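Wikell Foil, catering roll

Kitchen bits > Foil, film and paper

I've been through a lot of foil. When I ran the supper club it was two or three rolls a week, and even now that I mostly sell the stuff instead of cooking under it, there's always a roll open in my own kitchen. So when I say this is the one I'd pick, I've tried plenty of the others (and sent a few of them back!).

The Wikell is a catering roll, so it's wider and longer than the ones you get at the corner shop. It's also a good bit thicker. You notice it as soon as you pull the first sheet off, because it doesn't cling to itself or split down the middle when it meets the corner of a roasting tin. I've wrapped a whole shoulder of lamb in one sheet and lifted it out by the ends, which I wouldn't try with the thin sort.

What I use it for, mostly: covering a tray of potatoes for the first half of their time, wrapping fish with lemon and a bit of butter, keeping a pile of flatbreads warm on the table, lining the grill pan when I can't face scrubbing it. And when I'm done I scrunch it into a ball and use it to clean things. A good firm ball of foil is brilliant on oven shelves and on the bars of the barbecue. Go easy on non-stick, mind, it will take the coating straight off.

It's good on forks too, though in a different way. Lay a flat sheet shiny side up in a bowl, put your silver plate on it, add a spoonful of bicarb and pour over hot water. Leave it a few minutes, rinse, dry with a soft cloth. Never rub plated cutlery with the ball itself, you'll scratch it to bits.

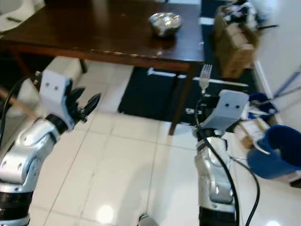 Asabe Dauda wrote to me that she tears her sheets in half before scrunching, as a full width one makes a ball too big to get between the shelf bars, and that she gets up to 20 goes out of a roll that way just for the oven. I've been doing the same ever since and she's quite right. Smaller is better, and squeeze it hard so there are no loose flaps to come off.

A word about the box. It has a metal cutting edge, which is sharp, so keep it out of reach of little hands. The Dredero box that I used to stock had a plastic slider and I know some of you miss it. I did ask Wikell and they don't make one. If you have an old Dredero box with the slider still going, the Wikell roll won't fit, sorry, it's too wide. The Zistine wall holder does take it, and I've got those in again in white only.

Storing it: flat, in a drawer or on a shelf, not on its end. If the roll gets dented the sheets come off with a ripple all the way through.

Recycling: most councils will take clean foil. Rinse it, save it up and squash it together into one big ball, as the little scraps get lost in the sorting. Worth checking with yours as they all seem to have different rules.

Details
Roll length: 80 metres
Box: card, metal cutting edge
Sold: singly or in a case
Goes with: Zistine wall holder, Yang baking paper (same width)

Delivery is the usual, two or three days. I can't split a case, but if you want a few single rolls just put them in the basket and I'll pack them in together. If a box turns up crushed, send me a quick note and keep the roll, I'll sort you out another.

Page updated 1/23/19. The Yang paper is out of stock for now, with more on the way.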